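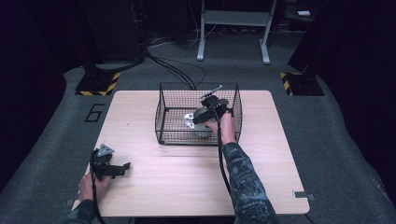 # Cómo ordenar los cacharros sueltos con una cesta de rejilla (y no volver a perderlos)

Durante años tuve un cajón que en casa llamábamos Cairns, como la ciudad australiana, por lo lejos que quedaba todo lo que metíamos dentro. Tapas sin bote, pilas, discos de fieltro para las patas de las sillas, piezas blancas de plástico que seguro que eran de algo importante... Si tienes un cajón así, esta guía es para ti, y te aviso de que me enrollo un poco, pero al final el método cabe en una tarde.

La idea es muy sencilla: vaciar sobre una mesa, decidir y volver a guardar en una cesta de rejilla metálica, de las rectangulares y abiertas por arriba. Llevo probadas cajas de cartón, latas de galletas y unos botes preciosos que me regalaron, y siempre vuelvo a la rejilla. Se ve lo que hay dentro desde cualquier lado, sin destapar nada, y el polvo cae por abajo en vez de quedarse haciendo capa.

## Lo que necesitas

- Una mesa despejada, mejor de color claro, para que las piezas oscuras no se escondan.
- Una cesta de rejilla metálica. La negra me gusta mucho porque lo gris y lo blanco destaca enseguida.
- Un paño apenas húmedo y otro seco.
- Una bolsa para lo que se va.
- Cinta de papel y un rotulador.

No hace falta gastar mucho. La primera cesta la compré en el bazar Gramel y me costó 195 pesos, y ahí sigue, con una esquina un poquito doblada. Antes había mirado un organizador con cajoncitos que pasaba de 3,000 y menos mal que me aguanté las ganas.

## Paso 1: mide antes de comprar

Mide el hueco donde va a vivir la cesta, no el mueble entero. En mi estante caben justo 31 centímetros de fondo, y con la primera compra me pasé por nada — tuve que ponerla atravesada y durante meses me fui enganchando la manga al pasar. Deja siempre un dedo de holgura a cada lado para meter la mano y tirar de ella.

## Paso 2: vacía todo sobre la mesa

Todo, sin hacer trampas. Si la mesa es de madera, pon un paño en la zona donde vayas a soltar lo metálico, que los tornillos rayan más de lo que parece. Yo coloco la cesta vacía hacia el fondo, un poco a la derecha, y trabajo en la parte que me queda cerca. Así las dos manos tienen sitio: una sujeta y la otra va dejando cosas dentro. Si eres zurda o zurdo, al revés, claro.

## Paso 3: separa por forma, no por uso

Ya sé que suena raro, pero a mí clasificar por uso me bloquea, porque la mitad de las piezas no sé para qué son. Por forma, en cambio, se avanza rapidísimo:

1. Lo redondo y plano, como discos y tapas.
2. Lo pequeño con huecos o recortes, que suele ser la pieza suelta de algún aparato.
3. Lo alargado.
4. Lo que se enreda.

Lo del último grupo no va a la cesta. Los cables y los cordones se cuelgan por las rendijas, se agarran al alambre y terminas sacándolo todo de golpe. Enróllalos y guárdalos en otro lado.

## Paso 4: coloca en la cesta

Empieza por las piezas planas. Déjalas tumbadas en el fondo, cerca de una esquina, y bájalas con la mano hasta que apoyen. Si las sueltas desde arriba rebotan contra el alambre y se quedan de canto, y luego no hay manera de verlas bien.

Al lado van las piezas pequeñas, sin amontonar. Antes de soltarlas, comprueba que no quepan por los huecos de la rejilla. Las que sí quepan, a un botecito transparente, y el botecito dentro de la cesta. También puedes recortar un trozo de cartón del tamaño de la base, aunque a mí me gusta más sin él.

Un límite que me pongo: como mucho 6 cosas por cesta. Parece poquísimo, pero pasando de ahí ya estoy rebuscando otra vez, y para rebuscar ya tenía el cajón.

## Paso 5: etiqueta y espera

Pega una tira de cinta en el borde de delante y escribe algo que entiendas tú. La mía pone "redondos y raros" y todo el mundo en casa sabe cuál es.

Con las piezas misteriosas hago lo siguiente: anoto la fecha en la cinta y las dejo tranquilas hasta febrero, que es cuando repaso los armarios. Las que sigan sin dueño, a la bolsa. El año pasado salvé así el pie de una lámpara, que apareció cuando ya casi me había despedido de ella.

## Para limpiar la rejilla

Brocha seca primero, por dentro y por fuera, y después el paño húmedo siguiendo los alambres en un sentido y luego en el otro. Sécala bien en las uniones, donde se cruzan, que es por donde empieza el óxido. Si ya tiene algún puntito, frota con un estropajo suave y muy poca agua, y déjala boca abajo sobre un trapo hasta el día siguiente.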